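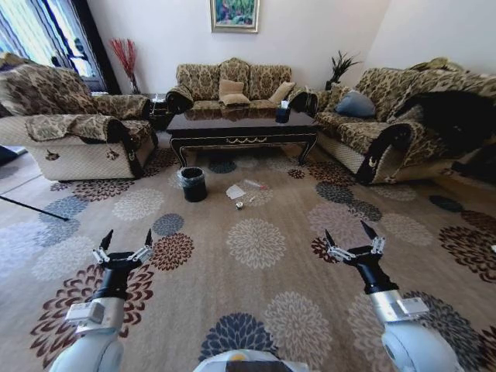

Temps de lecture : 2 min

J'ai écrit au mois de juin que je ferais un compte rendu du Galang quand je l'aurais gardé assez longtemps chez moi. Plusieurs lecteurs me l'ont demandé par courriel, alors je le fais maintenant, même si mon opinion n'est pas encore complète.

Pour ceux qui ne connaissent pas : le Galang est un robot à deux bras que la société Arner propose en location, avec un service d'assistance qui s'appelle Prirkura. On ne l'achète pas. On paie 170 euros par semaine, la livraison est comprise, et un technicien passe le premier jour pour l'installation. Chez moi, c'était Mme Nisreen Nimri, très patiente avec mes questions (j'en avais préparé une page entière).

La tâche que je voulais essayer avant toutes les autres, c'est le ramassage. Dans notre salon il y a un grand tapis à médaillons, rouge foncé et bleu, et je me demandais si une machine pouvait distinguer un petit déchet sur un dessin pareil. J'ai donc posé la petite poubelle noire devant la table basse, et à côté un papier froissé, un emballage en plastique transparent et quelques autres petites choses. Ensuite j'ai donné la consigne et je me suis assis plus loin.

Le papier froissé, c'est facile pour lui. Il est blanc, il a du volume, la pince le prend presque toujours au premier essai. L'emballage transparent est une autre histoire. Sur les parties claires du tapis, le robot le cherche longtemps, et parfois il ferme la pince sur le tapis. Je craignais pour les fils, mais je n'ai pas trouvé de dégât. Les objets très petits et plats restent son point faible, et la notice le dit d'ailleurs avec franchise à la page 57.

Pour la vitesse, il ne faut pas attendre un miracle. Une séance comme celle-là prend quelque 2 minutes quand tout va bien. Moi, je me baisse et j'ai fini en dix secondes. Mais ma mère, qui vit avec nous, ne peut plus se baisser, et c'est pour elle que je fais cet essai. De ce point de vue, la lenteur me gêne moins.

J'ai comparé avec le Prundaron, que j'avais eu l'hiver dernier. Il n'avait qu'un seul bras et il fallait lui dégager toute la pièce. Avec le Galang, je n'ai déplacé ni les canapés ni la table basse. J'avais quand même un peu peur pour cette table, qui est laquée et brillante : le reflet trompait beaucoup le Prundaron. Le Galang s'arrête à une bonne distance, quelquefois trop loin même, et alors il renonce à ce qui se trouve près des pieds.

Deux reproches encore. L'application est traduite d'une façon bizarre (le bouton « Relâcher » s'appelle « Libération »), et l'assistance Prirkura ne répond pas après 18 heures, c'est-à-dire au moment où les gens sont chez eux.

Je prolonge la location pour 2 semaines. Je voudrais essayer les coussins, que les enfants laissent partout, et peut-être le linge. Si vous avez déjà fait plier des serviettes par cette machine, écrivez-moi comment vous avez réglé la force des pinces, car je n'ai pas bien compris ce chapitre de la notice.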